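Gestion de la salle et du service en restauration
Séance 4 : la table entre deux clients

Dans la séance précédente nous avons étudié l'accueil et la prise de commande. Aujourd'hui nous regardons un moment plus court, que les manuels traitent en quelques lignes : le temps entre le départ d'un client et l'arrivée du suivant. On l'appelle la rotation, ou parfois la remise en place.

1. Pourquoi mesurer ce temps

Prenons le café Cistero, que nous utilisons déjà depuis la séance 2. Il a servi 1 429 clients au mois de mars, pour une capacité théorique de presque 2 000. La différence ne vient pas toujours d'un manque de clients. Une partie vient des tables qui sont libres mais que le client juge occupées, parce qu'il y reste de la vaisselle ou des emballages.

Il faut donc distinguer la table libre (le client est parti) et la table disponible (un autre client accepte de s'y asseoir). Cette distinction sera demandée dans le devoir.
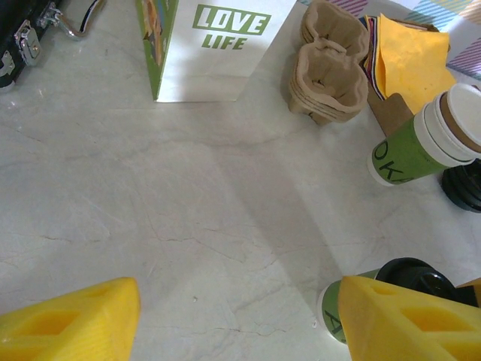

Le choix du service a aussi son influence. Avec la vaisselle en porcelaine, c'est le personnel qui débarrasse, et le client le sait. Avec le gobelet jetable, la règle est moins claire : certains clients emportent tout, d'autres laissent tout. Au Flavton, la direction a placé les poubelles de tri près de la sortie, mais elles étaient cachées par une colonne. Après leur déplacement, le personnel a passé moins de temps à ramasser.

2. Les surfaces

Le marbre est une pierre calcaire. Il supporte mal les acides : jus de citron, vinaigre, détartrant. On le nettoie avec un savon neutre et un chiffon doux, puis on rince et on sèche. Le bois verni demande un chiffon peu mouillé. Pour le stratifié, on suit la fiche du fabricant.

3. L'ordre des gestes

On retire d'abord les restes et les objets, ensuite on essuie du fond vers le bord, enfin on replace les chaises. Le chiffon de la table ne sert jamais pour l'assise.

Travail pour samedi : lire le cas Setiawan (polycopié, deuxième partie) et proposer un plan de débarrassage pour une salle avec un seul serveur. Une page suffit. Les étudiants du groupe Ranel prennent le même cas, mais avec une terrasse.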